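Jul 4, 2020
Bench 5, assembly board notes

Picked up where I left off with the board layout. Giang Lại wanted the insert plates seated before anyone argued about tolerances again, so I did that first and left the measuring for after lunch.

The new plates from Conau are in. They cut cleaner than the March batch and the slots have square corners. One plate had a burr of loose material in a slot, which I trimmed with the scalpel. Kept the offcut in the envelope with the order slip in case Ilham wants to send it back to them. I would not bother.

Blue parts are the same print set we have been using. Washed them and went over the short pegs with fine paper where the seam stands up. The pulley did not need it. The post on top is still sharp at the rim, so mind your thumb when you press it down.

Layout rules, so I stop changing my mind:

Large round part and its peg stay toward the back of the board. Short pegs go with the slotted plates. Anything not being fitted goes in the tray on the shelf and does not sit on the tabletop. Holes stay open until their turn, including the ones by the drawn circle.

Cloth is up behind the table. It still has the folds from being in the box and I am not ironing it.

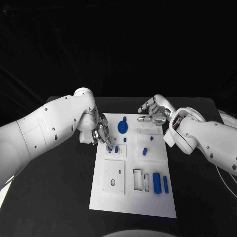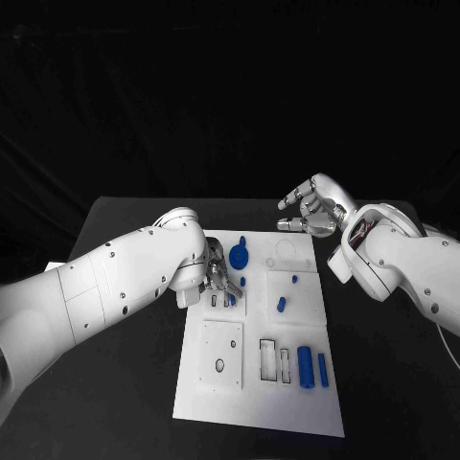 Board on the dark table, pulley toward the back, blue pegs on and around the plates.

Fit, by hand, before lunch: short pegs go into the slotted plate with light pressure and come out again without lifting it. Good. The larger peg is tight. It goes in if you start it straight and binds if you start it even slightly tipped. I tried it with the plate turned round and got the same thing, so it is the peg. Giang thinks the print shrank unevenly. Possible. I did not have the good calipers, they are still at Larkenville.

Plates creep when you push on them sideways. Double-sided tape under the corners fixed it, but it tears the underside when you peel it off. Tried the low-tack roll from Mackay and that holds well enough for pegs. Not sure about the pulley, which gets more of a shove.

The drawn circle is useful for placing the big disc by eye. The pen line is thick, though, so pick the inside edge of it and stick to that. Ilham was using the outside edge, and that accounts for the two of us disagreeing on Flurnberg's drawing for most of the morning.

Counter on the fit log read 2,625 when I closed up. It was 2,000 at the end of the last page.

To do:
Reprint the larger peg, same file, slower.
Ask Conau for 20 more blank plates, same thickness.
Get calipers back.
Redraw the circle with the fine pen.
Ilham to initial the layout rules or cross out what she does not like.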